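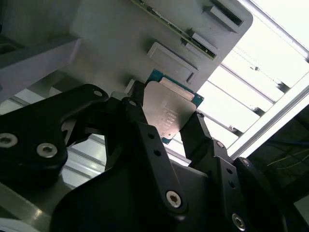
The master of the third Radebe album arrived at the mastering room as 12 files at 24 bits, with a note asking for the noise to be left in. The engineer read the note twice and filed it under the job number. She had been told by the label, Zirnard, that the band recorded straight to an old computer in a shearing shed, and that the computer had since failed. The label wanted the record cut to lacquer by October.

She loaded track one. Peak level was fine. There was a steady tone underneath the guitars at 300 hertz, low enough that most listeners would take it for an amplifier. She notched it out, listened, and put it back. The song was called Gestside and it lost its centre without the tone. The singer's pitch leaned on it. Where the tone drifted flat, and it did, by a few cents in the second verse, the singer drifted with it and returned when it returned.

Track two had the same tone. So did track three. She made a table with a column for the pitch at the start of each track and a column for the pitch at the end. By track seven the end of each song matched the start of the next to the limit of her meter. The songs had been recorded on separate nights, according to the session sheet. The sheet gave microphone positions in centimetres and did not mention a tone.

She rang the band's number. The drummer answered. He said the shed had no mains power, they ran everything off batteries, and he could not hear any hum on the rough mixes. She asked him to put on headphones. He was gone for a while. When he came back to the phone he said it was the bore pump. She asked when the pump ran. He said it hadn't run in years, they had pulled the motor and sold it.

She wrote "pump" in the margin of the table.

The lacquer would take 900 seconds of music at the volume they had asked for, then the grooves would start to crowd. Side A came in under. Side B ran over, and the overrun was all in the last track, Akik, where the band stopped playing and left the recorder going. There was the sound of a stool, a door, boots on gravel. Then the tone by itself.

The usual practice was to fade. She set a fade and auditioned it. At the point where the level should have reached silence the meter sat a little above the floor and stayed there. She muted the channel. She checked the converter, the patch bay and the monitor return, in that order, and reseated two cables that did not need it. The reading came down on the second cable.

She pulled side B down by one decibel to fit the whole of the last track and cut it without a fade. The lathe ran true. Under the microscope the outer grooves were clean and evenly spaced, and the inner ones carried a small regular ripple right up to the locked groove, where it joined its own beginning.

On the job sheet, next to the date, 2020-07-23, she entered the cutting level, the stylus hours and the room temperature. In the box for faults she wrote none. She packed the lacquers, turned off the lathe and the lights, and stood in the corridor with the key in the door, humming.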